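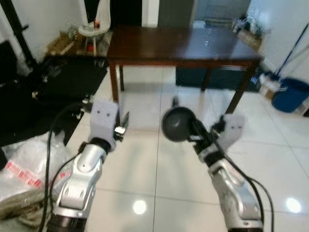
Two-armed robot holding a dark ladle-like utensil over a tiled floor, with a mop and bucket to one side.

Household manipulation is the branch of robotics concerned with the ordinary jobs of the home: picking things up, putting them away, washing, wiping, folding and serving. It is an old dream and, as anyone who has looked round a lived-in room will understand, rather a hard one to bring about. Floor-cleaning machines have been sold for years and do their work well enough, but they mostly leave objects where they find them. A machine that tidies has to decide what each thing is, take hold of it sensibly and find somewhere for it to go.

Kitchenware is a favourite test, and a surprisingly fussy one. A ladle has a thin handle and a heavy end, so it likes to swing about when lifted (as it does in the human hand, only we hardly notice). Bowls are awkward in another way, being smooth, curved and easily tipped. Bags and cloth are worse still, because they change shape the moment they are touched.

The Hidari trials, described by Esi Odoi and Quang Từ in January, used 40 everyday objects and made 500 attempts at lifting and placing them. The robot finished 263 of these without help, and most of the failures came while letting go, a stage that had been given much less thought than the grasp. Glossy floors gave trouble too, as reflected light could be mistaken for the edge of an object.
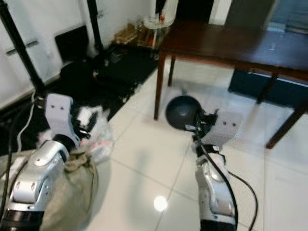
A dark round-bottomed bowl held tilted in the right-hand gripper.

Opinion on when such machines will be truly useful is divided. Cecilia Korletey has argued that a slow robot would still be very welcome in the homes of people who find bending difficult, and that speed can come later. Ekow Agbeko takes the gloomier view that a helper needing constant watching saves no work at all. Shop-floor trials at Donati have gone rather more smoothly, the parts there being alike and always kept in the same trays, though clearing up at the end of a shift is still done by hand.

See also: Domestic robot; Grasp planning; Trendis (software)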